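May 30, 2019

Equipment budget, second attempt. The first attempt was a list I wrote on the bus, and Dalva Rezende handed it back with one word in the margin, and the word was "screws?" She wanted to know why I had asked for the arms and nothing to bolt them down with. Fair. I had also left out cables, spare fingers, shipping, and tax. Apart from that it was a fine budget.

So I spent the morning pretending to be an accountant. Raghda had the bench going behind me the whole time, nudging grippers toward a power strip, and every few minutes she would call out something else we don't own enough of. I wrote them all down. By ten the list ran to a second page and I had not yet reached anything with a motor in it.

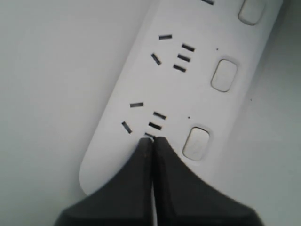 The big question is still whether we ask for one more pair of arms or spend the same money on making the pair we've got less annoying. I keep changing my mind depending on who was in the room last. Edivaldo Siqueira wants the second pair. Edivaldo has wanted the second pair of everything for as long as I've known him, and he has two bicycles. His case is that we lose whole days when one arm is down, and he's right, but we lost most of those days waiting on a part that cost less than lunch. I said so. He said then we should buy the part and the arms.

Got the Roditz quote for fingers. They'll do a set for 503 with tips that come to a finer point, delivery in August. August! I could grow fingers by August. Patach is cheaper and faster but wants us to order 8 sets at once, and I have no idea where we would keep them or whether we'd still like them by the third. Raghda says the tips matter more than anything else on my list when the job is small slots and little switches. She says this without looking up, which makes it sound truer.

I wrote "fingers" at the top of page one and underlined it. Then I moved it to page two so it wouldn't look like I was giving in.
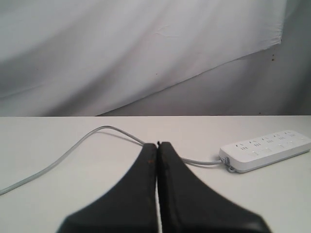

Last changed: May, after supper (fixed the Roditz price, took out a rude remark about shipping)

Lunch at the desk. Naledi Mokgethi came by to ask how we planned to power all this, and I laughed, and then saw she was serious. If the second pair goes in, we need another circuit on that wall, and that comes out of our money and not the building's. I had assumed the building's. I had put zero in that row, very neatly. She is going to ask for a price and I am going to be brave about it.

She also asked how many power strips I had budgeted. I had one, as a thing for the robots to practice on. None for plugging anything in. We are apparently a lab that buys its power strips for the robots and then runs the kettle off an extension cord.

The practice stuff deserves its own line anyway. Sockets come in more shapes than I ever wanted to know about, and if we train on one strip we'll be very good at that one strip. I've put down five, from different makers, and the plugs to go with them. It's the cheapest row on the sheet and the one I expect to be questioned about longest.

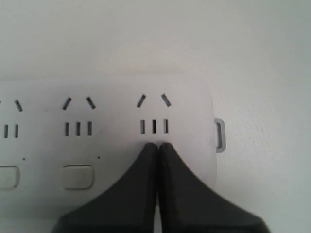
Three o'clock call with Miroslava Michalík at Diltotau about the service plan. She was very pleasant and I came away having agreed to nothing, which I count as a win. The plan covers everything except wear, and when I asked what usually goes wrong she said wear. I've decided to put the same amount in a repair row and run it ourselves. If we get through a year with money left in it I'll be surprised and Edivaldo will have spent it.

I did ask her about leasing. Three years, and at the end we give them back or pay again. It looks better on paper because the first number is small. Dalva likes a small first number. I like owning the thing I've just drilled holes in the table for.

Also remembered training time, which is not equipment, but somebody has to sit there and it's usually Raghda. The form from the Huang fund has no box for it. I've put it under "other" with a note, next to the backdrop cloth and the table.

What goes to Dalva in the morning, in the order I'd fight for it:

1. Fingers, Roditz if she can stand August, Patach if she can't.

2. Repair money, our own, no service plan.

3. Power strips and plugs, five of each kind. No, five in all. Check this before sending. 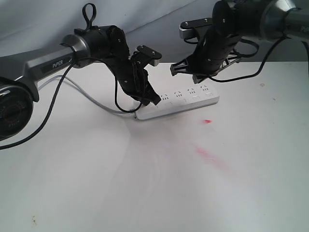

4. The circuit, price to come from Naledi.

5. Second pair of arms. Left it last so it can be crossed out without hurting the rest. Edivaldo will notice. I may go and work from home.

Screws are in there too, under fingers. I gave them their own row. Must still ask Raghda what size.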